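Fetum Scoring Board and Trimmer, 12-inch: Review

The Fetum is a scoring board with a rotary trimmer built into the right-hand edge. I bought it to replace two separate tools, a plain scoring board and a guillotine trimmer, both of which had worn out. I make folded cards, pocket envelopes and small gift boxes, mostly from 110 lb cardstock, and I have used the board for all of that work since November.

What comes with it

The box contains the board, one bone folder, one scoring stylus with two tips, a spare blade and a folded instruction sheet. The board weighs more than the Andau model I used before, and it does not slide on the desk when you lean on the stylus. Four rubber feet are screwed on. On the Andau they were glued, and I lost two of them in the first year.

Scoring

Grooves are spaced every 1/8 inch across the full width. There is a second set along the top in centimeters, which I have used once. The grooves are slightly narrower than usual, so the small stylus tip sits in them without wandering. The large tip is meant for heavy stock, but it rides on the groove walls and leaves a faint double line. I now use the small tip for everything up to 130 lb and make two passes.

The stop fence at the left is square. I checked it against a machinist's square when the board arrived and again last week, and it has not moved. On an 8 1/2 inch sheet folded in half, the edges meet cleanly.

Coated stock cracks at the fold if you score it on the wrong side. This is true of every board I have owned. The instruction sheet says to score on the inside of the fold and is wrong. Score on the outside, so the raised bump ends up inside.

Trimming

The trimmer is the weaker half. The blade carriage runs on a single rail and has some play from side to side. On one sheet of cardstock the cut is straight. On two sheets the lower one drifts, and by the far end it can be off by 1/32 inch. For card bases that does not matter. For box sides that have to meet at a corner, it does, and I cut those one at a time.

I kept a tally of cuts on a sticky note. The first blade gave 253 clean cuts in mixed cardstock before it began to leave fuzz on the edge. The spare lasted 142, but I used that one on glitter paper and deserve part of the blame. Replacement blades come in packs of five and fit only this trimmer. Blades for the Rustad trimmer look the same but are slightly too thick for the holder.

The clear guard over the rail is hard to see through once it is scratched, and it scratches quickly. Wipe it with a damp cloth. Dry paper towel makes it worse.

Envelope guide

A small corner piece snaps into the top of the board for making envelopes. The chart printed on the back lists nine sizes. Seven of them are correct. The entry for a 5 x 7 card gives a finished envelope too tight for a card with any layers on it, so add 1/4 inch to the paper size. The A2 entry has the score line and the starting edge swapped. 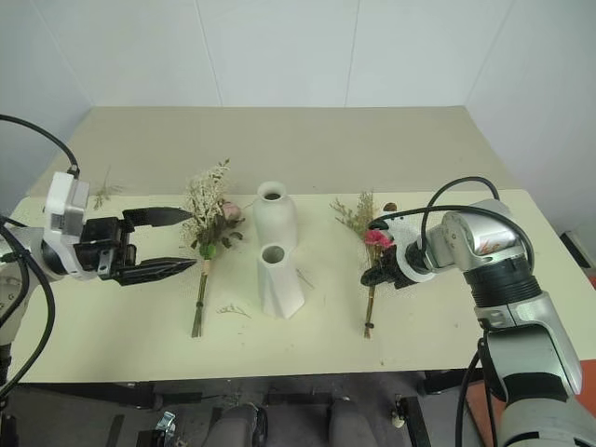

Maëlle Ouellet
Tools and Materials Editor

Storage and cleaning

The stylus clips into a channel on the underside. The clip is firm and I have not lost the stylus yet. The bone folder has no place of its own – mine lives in the drawer. Paper dust collects in the grooves and should be brushed out before scoring pale stock. An old toothbrush works.

Compared with the others

The Buson board is lighter and cheaper, and its grooves are as accurate, but it has no trimmer. If you already own a trimmer you like, buy the Buson. The Andau has the better carriage and a poor fence. For a single tool on a small desk, the Fetum is the one I would buy again, with an extra pack of blades in the same order.

Rating: 4 out of 5 for scoring, 3 out of 5 for trimming.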